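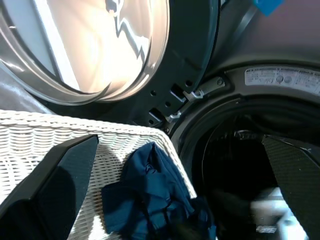
4. Washing habits and household water use

Our second question, and I will admit it is the one we enjoyed most, was how people decide that a load is ready to go in. Pearce and Backlund kept diaries with 56 households in Dusum through September, and what came back was chattier than we had dared to hope!
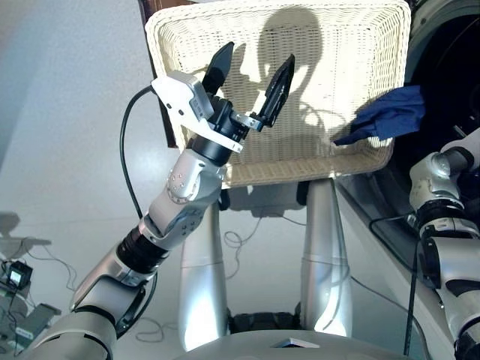
Many families wait for a full basket, though "full" means very different things from one home to the next (one father called it a matter of faith). Dark clothes tend to wait longest, and several people told us they wash them mostly in the evening, after supper. 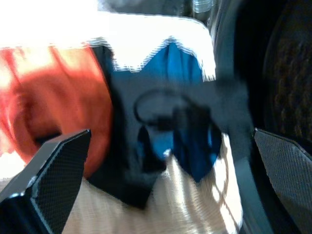 Meter readings tell a plainer story. The households used over 2,790 liters a day between them for laundry, and the homes with small children used the most, as Căpraru had expected. Figure 2 gives the spread by household size.

Figure 2. Daily laundry water use by household size, Dusum.

Last updated: September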